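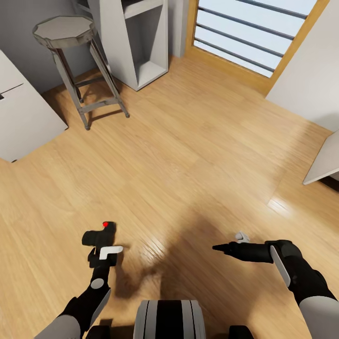

Hsu

29/11/2023

How to Make Egg Noodles by Hand (No Machine Needed)

I grew up thinking egg noodles came out of a crinkly bag and that was the end of it. Then I spent a winter in Droltport, in an apartment with a kitchen about as wide as a bathtub, and the little market downstairs stopped carrying the bag I liked. So I got out the flour and the eggs and made a terrible mess, and the noodles were lumpy and thick and I ate every single one standing at the stove. I've been making them ever since, and they've gotten quite a bit prettier!

If you can roll out a pie crust you can make these. If you can't roll out a pie crust you can still make these, and I'd say they're a friendlier place to start, because this dough doesn't mind being handled.

What you'll need

2 cups all-purpose flour, plus plenty more for dusting
3 large eggs
A good pinch of salt
A splash of water, only if the dough asks for it
A rolling pin and a sharp knife

I use the plain Brirnel flour, which is what my store has, and it behaves very nicely. Bread flour works too, though you'll be leaning on that rolling pin a good deal harder. For a while I used a bench scraper from Prosell to clean up the counter, and I do miss it (it went missing in a move, along with my good whisk), but the back of a table knife will get you there.

Making the dough

Put the flour and salt right on the counter and make a wide well in the middle, wider than you think. Crack in the eggs. Take a fork and beat them gently, pulling in a little flour from the inside edge as you go around. Keep the walls up as long as you can. If one breaks and egg makes a run for it, push some flour in its path and carry on. Or start in a bowl, which I do on days when I don't feel like chasing anything.

Once the middle is thick and the fork is getting clogged, put it down and use your hands. Squeeze everything together into a shaggy ball. It will look dry and hopeless at this point, and that is exactly how it should look, so please hold off on the water for a few minutes. Eggs vary in size and flour soaks things up slowly. If you still have loose crumbs that refuse to join in after a few minutes of squeezing, wet your fingertips and try again.

Now knead. Push the dough away with the heel of your hand, fold it back over, give it a turn, and do it again. Ten minutes is a nice long time, and I usually put on some music and get lost in it. You're waiting for the dough to go smooth and a little springy, so that when you press a thumb into it the dent slowly fills back in.

Wrap it up tightly and leave it on the counter for half an hour. I know you'll want to skip this. I have skipped it, and the dough shrank back every time I rolled it, and I said some things to it I'm not proud of.

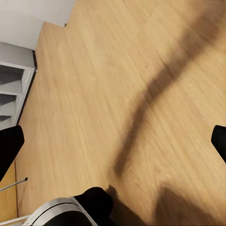
Rolling and cutting

Cut the rested dough into quarters and keep the ones you aren't working on covered, because they dry out fast. Dust the counter, flatten a piece with your palm, and start rolling from the center outward. Give the dough a quarter turn every few passes and lift it now and then to make sure it hasn't glued itself down. A bit more flour underneath takes care of that.

How thin? For soup I go fairly thin, so I can just see the shadow of my hand through it. For stroganoff, or anything with a heavy gravy, I leave them thicker — they hold up better and have that lovely chew. Remember that they'll plump up in the pot, so whatever thickness you have, go a little thinner than you want to end up with.

Dust the top of the sheet generously, then roll it up loosely like a jelly roll. Slice across with your sharpest knife, as wide or as narrow as you please. Shake the coils out with your fingers right away. If you leave them rolled up while you answer the phone, they'll stick to themselves, and you'll be picking them apart for the rest of the evening.

Toss the cut noodles with a little flour and spread them on a towel or a baking sheet while you get through the rest of the dough.

Cooking

Bring a big pot of water to a boil and salt it well. Shake the extra flour off the noodles, drop them in, and give them a stir so they don't clump. Thin ones are ready in 2 to 3 minutes. Thick ones take longer, so fish one out and bite it. You can also cook them straight in the soup, and the flour that clings to them will thicken the broth a touch, the way my favorite chicken noodle soup ought to be.

Saving some for later

Freeze them! Lay the floured noodles out on a baking sheet until they're firm, then tip them into a bag. They go from the freezer right into boiling water with no thawing. I made a batch last March, forgot it behind the peas, and it was perfectly good when I found it again, though I wouldn't push it much past a couple of months.

You can dry them too, but with eggs in the dough I'd rather use the freezer.

A few things readers have asked

Yes, you can use a food processor. Pulse until it looks like wet sand, then dump it out and knead it a little by hand.

Yes, you can add an extra yolk. The noodles come out richer and more golden, and you may need a spoonful more flour.

And for leftovers, fry them in butter until the edges get crisp, with lots of black pepper. I sometimes cook too many on purpose.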